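Home textiles tester panel – call for participants

Erden is looking for people to join its home textiles tester panel from February. Panel members use bed linen, throws, towels and table cloths at home in the ordinary way and tell us how they hold up. We have places for 60 households. No experience is needed, and you do not have to know anything about fabric.

What the panel is for

Laboratory tests tell us how much a cloth shrinks or fades under fixed conditions. They tell us very little about how it behaves in a house with hard water, a small washing machine, two children and a dog. The panel fills that gap. What members report goes to our product staff, who use it when they decide whether to change a weave, a hem or a care label, or whether to drop an item altogether.

The coming round covers two ranges. Pamitz is a plain bed linen range: fitted sheets, flat sheets, pillowcases and duvet covers. Paracha is a range of heavier pieces for the living room and dining room, mainly throws, cushion covers and table cloths. Each household tests one range only. You can tell us which you would prefer, but we cannot promise you will get it.

What you would be doing

The round lasts 13 weeks. At the start you come to our Amasance site for one introductory session, which takes a morning or an afternoon. You then take your items home and use them as your main set. Bed linen should be slept in every night and changed as often as you normally would. Throws and table cloths should be kept in use in a room where people sit or eat.

During the round we ask you to:

- fill in a short form once a week, online or on paper
- note each wash, with the programme, the temperature and how the item was dried
- tell us about stains, tears, pulled threads and loose seams when you notice them
- answer a phone call half way through, which lasts up to twenty minutes
- bring or post everything back at the end, unwashed since its last normal use

Please wash the items the way you wash your own. We do not want you to take extra care of them. If you usually put everything in together at 40, carry on doing so. If you never iron, please do not start. Accidents are fine as long as they are written down.

Who can take part

You should be 18 or over and live within reach of Amasance by bus, train or car. You need a washing machine at home, or regular use of a shared one or a launderette. We would like a mix of households, and at present we are short of people who live alone, people in shared flats and households with three or more children. Homes with pets are welcome.

For Pamitz you need a standard single or double bed. We have no king size or cot sheets in this round. Mattresses deeper than 30 cm will not suit the fitted sheets, so please measure yours before applying and write the depth on the form.

You cannot take part if you or someone you live with works for a textile maker, a laundry firm or a shop that sells home textiles. If anyone in the household has a skin condition or a known allergy to detergents or dyes, please get in touch before you apply so that we can tell you what the fabrics contain.

Members of earlier panels may apply again after missing one round.

What you get

Each household is paid in vouchers, half after the phone call and half when the items come back. The present rate is printed on the application form. Travel to the introductory session is refunded at the cost of a standard bus or train fare, or by mileage if you drive. You will also be given a new set from either range to keep, sent out once the round has closed.

If you have to stop early, let us know and return the items. You will keep whatever payment has been made up to then.

The introductory session

Sessions are held in groups, morning or afternoon. Morning groups start at 9.30 and afternoon groups at 1.30. Tea, coffee and a sandwich are provided. We go through the forms, agree on what we mean by words such as pilling, snagging and creasing, and hand out the items. Most of the time goes on creasing, which people judge very differently – one person's badly creased sheet is another person's made bed. The form uses a five-point scale, and you will be shown how to tell a light surface wrinkle from a long fold running across the cloth.

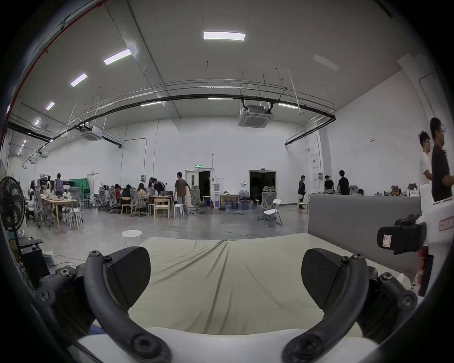

How to apply

Ask for an application form by email, by post or at the front desk. Please quote reference 1504 so that it reaches the right people. The form has 3 pages and asks about your household, your washing machine, your bed or table size and the times you could come to Amasance. One form per household is enough.

Return the form by the end of the month before the round starts. Forms that arrive later will be kept for the next round unless you ask us not to.

We choose households to get a spread of sizes, ages and washing habits, so an early form does not improve your chances. Everyone who applies will hear from us either way. In the last round almost half of those who applied were offered a place.

Your information

We use what you tell us to run the panel and to improve the products. Your name and address are kept apart from your weekly forms, and product staff see a household number only. We do not pass contact details to other firms. Contact details are deleted a year after your last round, or sooner if you ask.

Other points

The Amasance site has step-free access from the car park and an accessible toilet on the ground floor. If you need large print forms, or would like to bring someone with you to the session, please say so on the application. Parking is free but limited. The bus stop is opposite the main gate.

Children cannot come to the session, although they are of course welcome to sleep in the sheets.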